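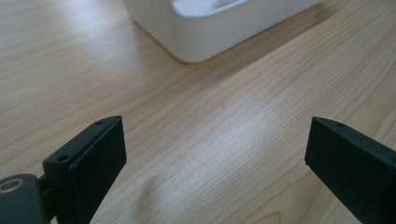
Black gripper fingers open over a pale wood tabletop, with a white holder of some kind at the far side.

Wiping a table is still hard work for a machine. Amerley Amissah, an engineer at Bundilska, spent September on tabletop chores – picking up, putting back, wiping down. Her team logged 2,872 attempts and called 1,330 of them clean.

Shiny surfaces are a particular nuisance, Amissah says, as glare can hide an edge. Small jobs go better one at a time.

"I'd trust it to put a cup away," she says. "I wouldn't leave it with the dishes yet."

A second round, with nine new chores, is planned.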